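Security Incident Analyst, Farside

We're a small, friendly team that has been helping hospitals and town governments recover from computer break-ins since 2011, and we'd love to have one more good person beside us when the phone rings!

You'd work with Jasmina Stan, tracing how intruders got in and explaining it in plain words to people having a very bad week – patience counts for a lot.

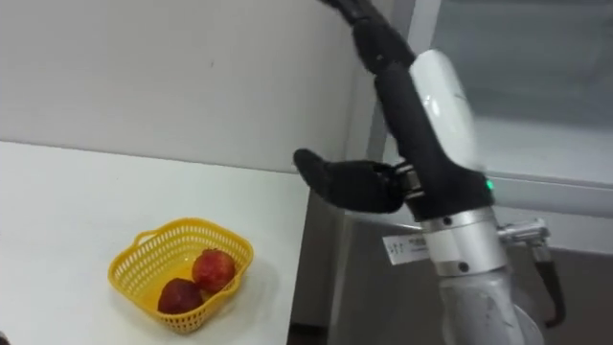
Red fruit in the yellow basket.

We look after some 242 client networks, so no two mornings are alike (bring coffee). You'll need 2 years of log analysis or similar work, and we're happy to teach the rest.
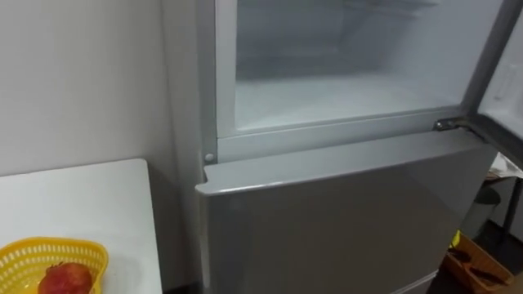
How to apply

Send a resume and a short note to Sotiris Bakalis by the end of June. He reads every one.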